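The arm that lives on Asnakech Wako's spare table

The workshop at Navthorpe opens at six in the evening, and by ten past the kettle is on and every bench has something in pieces on it. I had come to see one machine in particular, a two-fingered arm that Asnakech Wako has been building for the best part of two winters, first in her back bedroom and now here, where the ceilings are higher and the neighbours don't mind the noise.

She calls it Wihongi. It has cost her 800 pounds so far, and she keeps every receipt in a biscuit tin. The shoulder came out of a broken camera crane, the joints run on second-hand motors, and the control box sits in the case of a 1962 radio that belonged to her uncle (it still has the tuning dial, which now sets the speed!).

What I love about Wihongi is how ordinary its ambitions are. Asnakech has no interest in backflips. She wants an arm that can deal with the stuff on a desk: plugs, switches, leads, all the fiddly things that are hard work if your hands hurt, as her mother's do. So she practises on exactly those. A small camera rides at the wrist, and on her laptop you get the arm's own view of the job, looking out between its fingers. 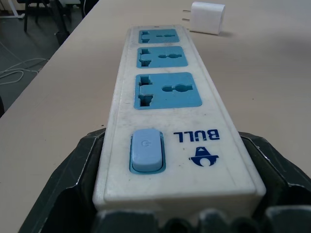 Photo: Asnakech Wako / wrist camera

A power strip is a lovely, horrible test piece. It's long and pale on a pale table, so the software struggles to find where one ends and the other begins. The rocker switch is easier, being blue, and the lettering helps too, even upside down. Then there's the adapter, a smooth white block with two prongs that have to line up with a slot before anything useful can happen.

Asnakech keeps a log of every attempt. Number 326 has a star beside it, the first time Wihongi picked up a plug and held on to it for the whole trip across the table. She is now past 3000, and the newer pages are mostly short notes to herself: slower on the way down, check left finger, more light.

The fingers have been through the most changes. Early ones were too springy and let go at the worst moment. The angular ones she uses now came from a drawing shared by the Vakilgate group, which she altered over a weekend and has been tweaking ever since – a little off the tip, a little more on the inside edge. The scuffs she leaves alone.

I asked to have a go and was handed a games controller with one sticky button. It's wonderful fun, and much harder than it looks. I nudged the arm sideways when I meant down, overshot, came back and overshot again, while Asnakech drank her tea and said "gently" at intervals.

She is taking Wihongi to the Sallance makers' fair in October, provided the new elbow arrives in time. Before then she wants to rewrite the part of the program that decides how hard to squeeze, and to find a better clamp for the base. If you have one going spare, the workshop would be glad to hear from you.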